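Chapter 4
Wood Moves: Doors, Tabletops and the Seasons

Start with a door that sticks. Fine in January, jams by summer. You plane a bit off, it swings nicely, then winter comes and there's a gap you can feel a draft through. Same door. What changed was the water in it.

Wood is a bundle of tubes. Dry air pulls moisture out, the tubes shrink. Humid air, they swell. Mostly across the grain, hardly at all along it. Remember that one, the rest of the chapter leans on it.

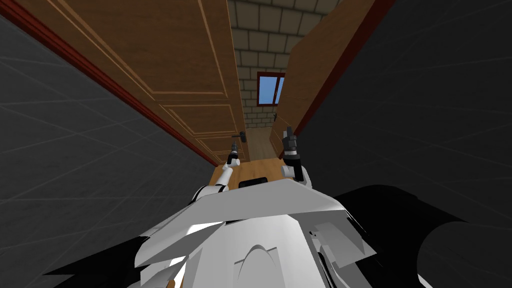 Old joiners had no meters and still got this right. A wide solid board in a doorway is asking for trouble, so they built a frame and let thinner panels float in grooves. No glue on the panel edges. The panel grows and shrinks inside its groove and the outside size of the door hardly changes. Glue it in tight and somthing cracks, usually in the first heating season.

Junhao Luo, who ran the repair bench at Stamach for years, kept a notebook of every job. 3,724 entries by the time he retired. We went through one stretch of 160 door repairs, and 57 came down to a panel somebody had glued or painted solid. More on his notes in the exercises. Bring a pencil.
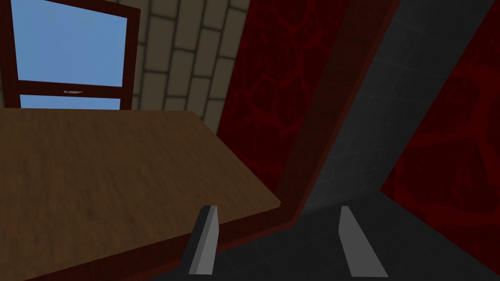 Tables are the harder case. A top is wide, it's flat, and people want it to stay that way. First job is reading the grain, before you pick up any tool. On a light-brown top with faint, darker streaks like the one shown, follow the streaks with a finger, then turn ninety degrees. That's the direction to worry about in solid wood. Screw a solid top down hard across its width and it'll cup or split. Slotted holes, buttons, or figure-eight fasteners all let it slide.

Before you go on, 3 terms to know:

Equilibrium moisture content: where the wood settles in a given air.
Tangential shrinkage: movement along the growth rings, the big one.
Radial shrinkage: movement across the rings, smaller, often by half.

Finish slows all of this down. It doesn't stop it. Varnish, oil, paint, doesn't matter, the water gets in eventually, and a top sealed on one face only will cup sooner then one sealed on both.

Section 4.1 starts with measuring. You'll need a ruler, an offcut and a warm dry cupboard.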